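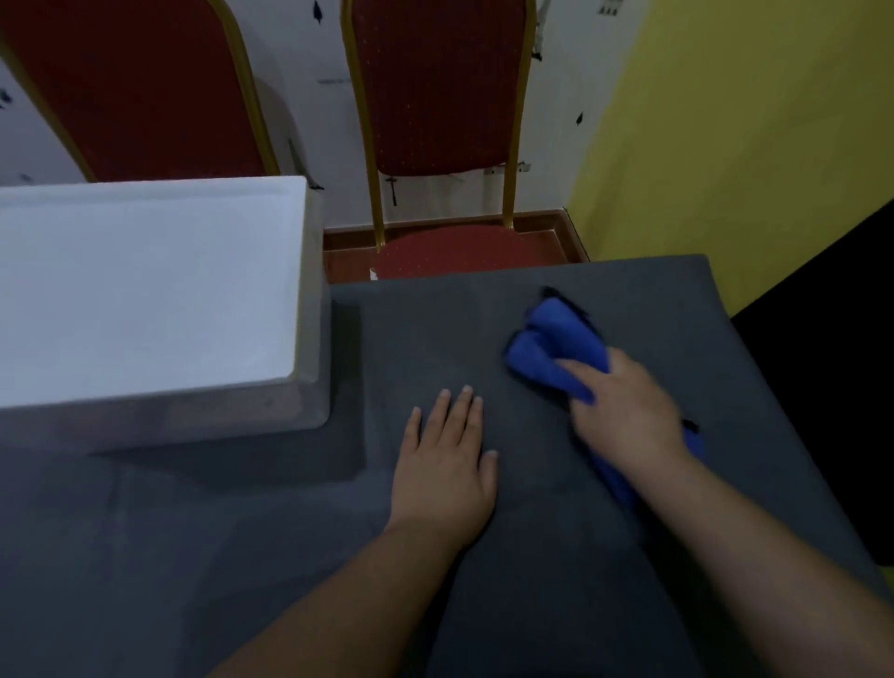 Wasto clear storage box, large – quick review

Search this site... Go

Bought two of these for the tablecloths and napkins in our function room. Had them since October, so long enough to moan about them.

The good stuff first. Plastic is frosted, not glass clear, but you can tell napkins from tablecloths without opening anything. Corners are rounded, so nothing snags. The rim flares out a little and that's the bit you grab. Fine when it's full of linen, less fine with plates in it. I tried plates once. Rim flexed more than I liked, put them back in the cupboard.

Four little feet on the bottom, one at each corner. Good on a hard floor. On a padded table top they leave dents if the box sits overnight, gone by lunchtime. Wipe the table down before you set the box on it – grit under the feet will scratch. A microfiber cloth is plenty. Same cloth does the box too, inside and out, just don't use the scratchy side of a sponge becuase it dulls the plastic fast.

Lid: ok. Lies flat, washes easy. No clips, so don't carry the box by the lid. Stacks two high with the lids on, I wouldn't go three.

Smell when new – yes, a bit. Left mine open by a window for the weekend and that was it.

Would I buy again? Yes, for anything soft. For heavy stuff I'd pay the extra for the Sperling one with proper handles. Gets four stars from me, would of been five with clips. 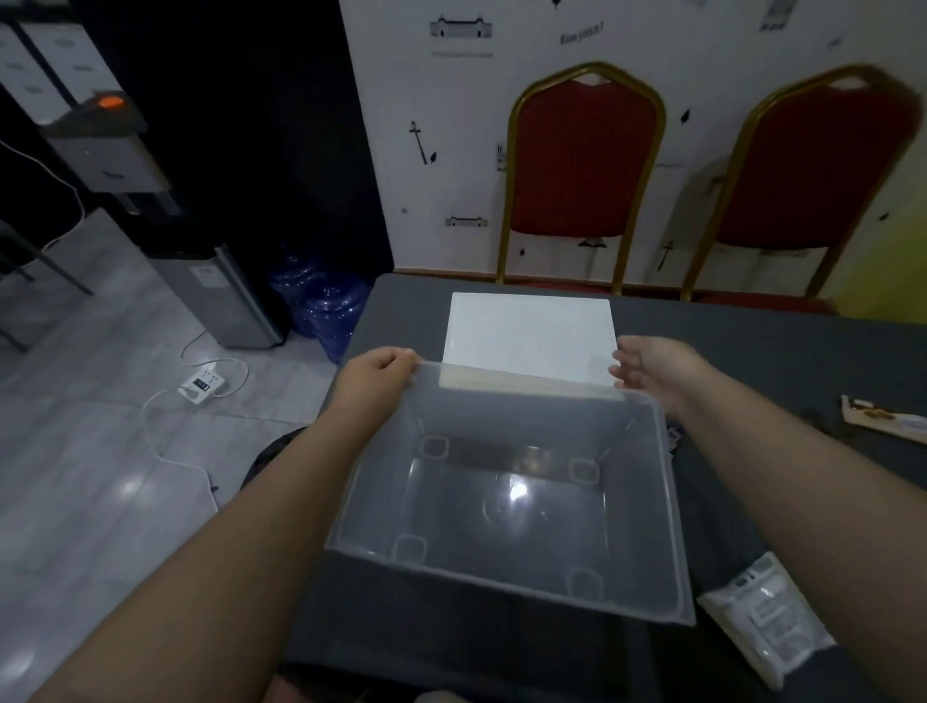

Heike Baumgart: We've got the same ones for craft supplies and I agree about the lid, a strap around the whole thing sorts it. Do yours go yellow at all? One of mine has, but it lives next to the heater.

No yellowing so far, mine are in a dark closet. Will try the strap.

Gilberto Giraldo: Sperling handles are great until one pops off. Just saying.

240 shares
2 comments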